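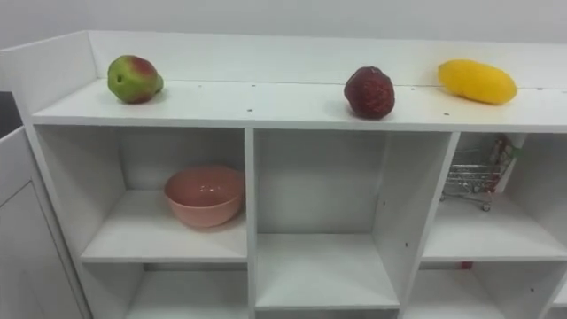 Monday, before lunch

Slept badly, woke at six with the list of tasks going round in my head, and decided I might as well get up and be useful. I had the bedroom to myself for a good hour before the others came in, and I do like it then. I made tea, put the heating on, and sat down to reread my own instructions for the shelf tasks, the ones I wrote in October when we thought we knew what we were doing. They are very confident, those instructions. "Place the fruit in the bowl" is one of them, in full, and I remember thinking it couldn't be any plainer. Which fruit? From where? Does the bowl move first or does it stay put? I have spent most of the spring finding out how many things I left out of seven words or so.

Gráinne was in next, with her bicycle lights still flashing on her coat, and we went through the plan together. We are on the fruit and bowl set all this week for Grornholm. Each example is one try from beginning to end: somebody drives Laur through the task, the recorder keeps what the head sees and what every joint is doing, the room view gets saved alongside it, and at the end we type in what was asked for and whether it came off. Then the things get moved and we go again. The people at Skultex want 1,000 good examples before they will start training on this set, and we are getting there, though "good" is a word that has caused a lot of discussion.

The discussion this morning was about how much to change between one try and the next. Remo would like everything noted on a sheet beforehand, with positions drawn from a list, and I do see why. If you leave it to people, they put the fruit down wherever their hand happens to go, and people's hands go to the same places over and over. I looked back through last week's and I have a real weakness for setting things in a row with nice gaps between them. It looks tidy and it pleases me, and I expect a model trained on nothing but my arrangements would be lost the moment somebody shoved the mango behind the strawberry. Gráinne is the opposite, she bunches everything up in one corner. So between us we make one reasonable person, as I told her, but Remo says that isn't how averages work.

We settled on a mixture. Some from the sheet, some by hand, and a few where whoever is driving looks away while the other one sets up. I've written it into the notes so that Severin can't say he wasn't told.

One more thing from the morning, and it's a small thing, but I want to remember it. The bowl lives in one of the upper compartments in this set and the fruit starts on top of the unit, so the arm has to come up and over and then down and in. I'd been telling new drivers to go in straight from the front at the height of the compartment. Mircea pointed out that if you do that every time, the model never sees what to do when it arrives too high. He now comes in a little wrong on purpose in some of his and then puts it right, slowly, so the correction is in the recording too. I was doubtful, as it felt like teaching somebody to drive by clipping the kerb. But I watched a few of his back in Guvari and they're lovely to see, very patient, a small drift and a small recovery and then the fruit goes in. I have asked him to show the others on Thursday, if he can bear to be stared at.

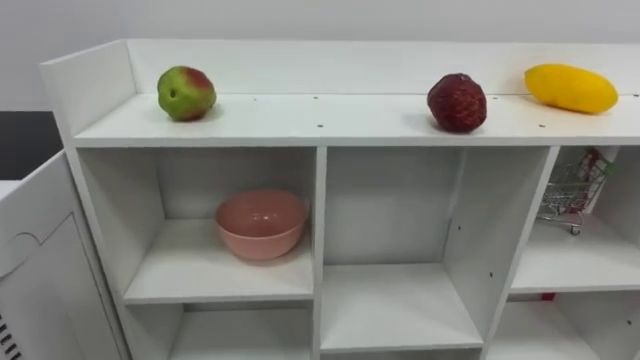 The wording took up the rest of the time before lunch. Every example needs its sentence, the thing you would say to the robot if you wanted it done, and we had slipped into writing the same sentence each time, which is easy on the typist and not much use to anybody else. So we tried to think how real people would ask. "Pop the strawberry in the pink bowl." "Could you get the yellow one down for me?" "Put the fruit away, please." Gráinne's mother apparently says "shift that" and points. We had a long talk about whether we could use "shift that", and I'm sorry to say we can't, as nothing in the recording tells the model where she's pointing.

The colours turned out to be harder than they sound. We have a green fruit with a red blush on it, and three of us wrote three different things for it without conferring: green, red and green, and "the reddish one". I think all of them should stay. Urs, when he rang, thought we should fix on one and correct the rest, and we went back and forth on it very politely for longer than the matter deserved. My feeling is that somebody in an ordinary house will call it whatever they like, and the robot had better be ready for that. He is going to think about it. I know from experience that this means he'll agree on Wednesday and present it as a new idea, and that's quite all right with me.

Lunch was leek soup from home. I forgot the bread.

Afternoon

Mircea drove and I did the setting up and the typing, then we swapped at three. It's tiring work, driving, more than people expect. You stand there with your arms out, and your shoulders start to complain well before your brain does. The rule is 18 tries and then a proper break, sitting down, no peeping at the results. I am strict about it with the others and not at all strict with myself, so Mircea has taken to holding out his hand for the controllers when my time is up, like a teacher collecting phones.

We moved on from the fruit partway through the afternoon and did some of the low shelf tasks. I'd been putting them off. Reaching up high is comfortable for everybody, but for the low compartments the hand has to go down past the edge of the shelf, and the driver can't always see what the fingers are up to. The head camera gives you the top of the unit beautifully and then rather less as you go down. The room view helps a good deal there. It's slower, though, and I think we must accept that the low ones will simply take longer and stop grumbling about it in the log. (I checked, and the grumbling in the log was mostly mine.)

Had a long run of good ones after the break, and then a poor patch where I kept closing the fingers too early. I could feel myself doing it. You see the object between the fingers on the screen, you're pleased, you close, and you have shut them on nothing at all. I kept every one of those and marked them as failed with a line about why. Severin used to delete his, he told me so quite cheerfully in his first week, because they were embarrassing. I do understand it. But a failed grasp with an honest label is worth having, and anyway the embarrassment wears off. I have more than enough of mine in there under my own initials and I still get invited to things.

Two practical notes for tomorrow, as I shall certainly forget them otherwise. First, the clock on the room recorder had slipped against the one on the head by the end of the day, so both need setting again before we start, and I'd like to clap in front of them as we used to. Second, the label form still lets you save without filling in the result. I saved one like that today and only caught it when I read back through. Remo says he can make the box compulsory in five minutes. He has been saying so since I met him.

Mircea did the last few while I wrote up. I like looking up from the typing and finding Laur there by the shelves with one arm reaching down, the purple ropes going off up to the corner and the bed just behind, all the furniture of somebody's ordinary life and this great silver back in the middle of it. I've worked in this room for long enough that I ought to have stopped noticing. I haven't, and I hope I don't. 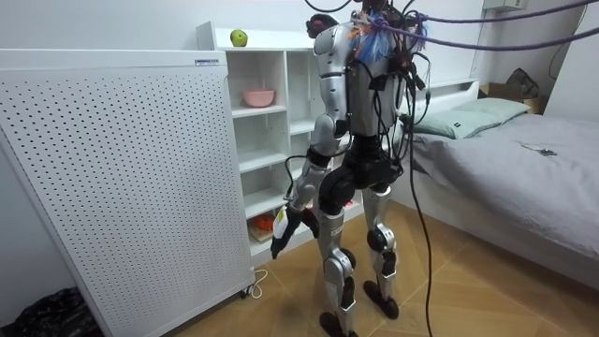
Evening, at home

Too tired to cook anything sensible, so it was eggs. I rang my sister and tried to tell her about the day, and she asked what she always asks, whether it can do it by itself yet. I said it can do some of it, some of the time, in last month's set, and that the new set is for the things it gets wrong. She said that sounded like teaching, and I said yes, the marking especially.

I keep coming back to Mircea's small mistakes. If I can talk Urs round, I'd like a proper share of the next batch to be recoveries, begun from somewhere awkward: the hand too far left, the fruit tipped against the back panel, the bowl pushed deep into its compartment so the fingers have to go in a long way. It would make for slower days and I can already hear the complaints about the total. But the total is only good examples if they are good for something, and when I watched last month's model try the bowl it went wrong in just the same place every time - a touch too high, then a sort of helpless hovering. It had never been shown what comes next. We never get to the hovering ourselves, we just nudge it down without thinking.

So, for tomorrow: set both clocks, clap, print the new sheet for Remo, ask Gráinne for more of her mother's phrases (the usable ones), and take bread.

I'm starting on the low shelves first thing, while my shoulders are fresh.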